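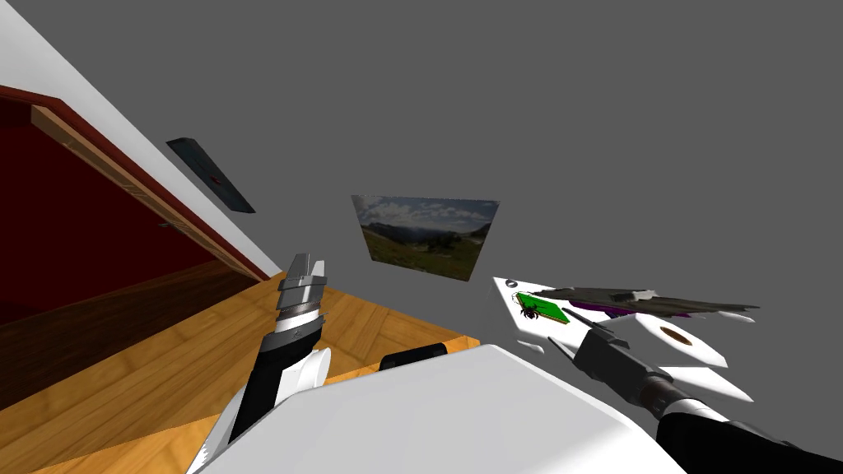
It would be a good deal quicker to put the board in by hand, wrote one commenter under the Kovcombe Shared Workshop's latest build update, and then you could all go home for tea. Three replies agreed. A fourth asked whether it could do dishes.

The machine under discussion is Surico, a two-armed robot that has been taking shape in the workshop's Hamdy Street shed since February. Its assigned task is modest. It is supposed to pick up a small circuit board and put it down again somewhere more useful, and so far it has done all of its practising in a simulator, in a virtual room with a wooden floor and a landscape picture on the wall. The real shed has a concrete floor and a calendar from a tyre shop, so the robot is getting used to a better class of accommodation than it can expect later on.

The latest update covers the right arm, which now reaches the parts cluster in simulation: a green circuit board sitting on a white tray-like piece, with several awkward shapes in white, grey and purple crowded in beside it. The black gripper on that side has slim fingers and is meant for the fiddly work. The left arm carries a silver gripper with ribbed fingers and will do the holding, once it has been told what holding is.

According to the build log, the mess around the board is there on purpose. An earlier version of the virtual bench was spotless, and the robot's planning software did beautifully on it. Someone then pointed out that the workshop has never had a spotless bench, and the parts were piled in. The log entry for the following evening reads, in full, "Oh."

Six members are working on the build, which has a budget of $500 for the hardware still to be bought. Most of that will go on motors for the shoulders. The rest is set aside for cable, fasteners and what the spreadsheet calls "the second lot of fasteners." The body shell is to be printed in sections on the workshop's own printer, a job that has been put down for 12 weekends and will start when the people making replacement knobs for the pottery club's kiln have finished with it.

Members who drop in on build nights should be warned that there isn't a great deal to look at yet. One shoulder bracket is clamped to the end bench beside the drill press. A forearm is in a milk crate. The rest of the evening tends to be people around a monitor, watching two arms move very slowly toward a circuit board and making the sort of noises usually heard at lawn bowls.

The question of why anyone would build this has come up before, mainly from the woodworking side of the shed, who lost a power point to it. The log's answer is that the members wanted to learn how to do it, and that a simulated arm driven through a simulated wall costs nothing to repair. That second part has been tested thoroughly. The woodworkers have since been given a power board, and relations are described as fine.

There is also the matter of Vevitcombe. The shed over there has a robot already, a single arm that stirs paint, and its members have been gracious about it in the way people are when theirs works. They have offered the loan of a spare controller, with a note attached saying it is sensitive to moisture and sarcasm. The Surico group has accepted. The controller will run one wrist on the bench while the motion worked out in the simulator is copied across to real parts, starting with the right arm and at the slowest speed available.

As for the commenter, an invitation has been issued to come along and race the robot, one circuit board each, any build night once the wrist is going. The group expects to lose. It has asked only that the challenger wear oven mitts, which one member considers a fair approximation of the gripper at its present stage, and another considers flattering.

Build nights are held in the back half of the Hamdy Street shed from 6 pm, and the door is the one that sticks. Visitors are welcome and entry is $5, which includes tea. Closed shoes, please, and leave the milk crate where it is.

Posted May 27, 2026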